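News > Local > Talavera Street

Print | E-mail this story

Repair night gives old office towers one more shot at usefulness

March 20, 2023

The Salell branch library has inherited 41 desktop computers from an insurance office that no longer wanted them, and on the evidence of the first evening, some of the computers felt the same way about the library.

Mererid Prydderch, who runs the monthly repair night, put nine people to work with screwdrivers. The rule is one tower per bench, side panel off, processor out and on a tray before anyone gets ambitious.

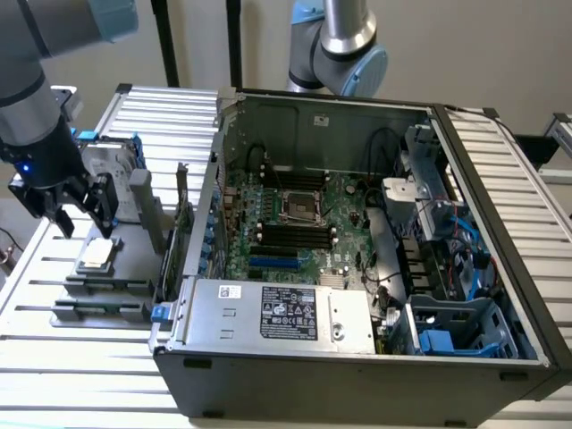 The machines that pass will be lent to households for nine months at a time. Those that fail give up their memory and power supplies to luckier neighbors.

"I've been told mine is slow," said Rosalía Lozano, who has signed up to borrow one. "So am I before lunch."

Prydderch hopes to have nearly 30 ready by summer. The next session starts after closing, and screws found in the carpet should be returned to the front desk.

6 comments | 14 shares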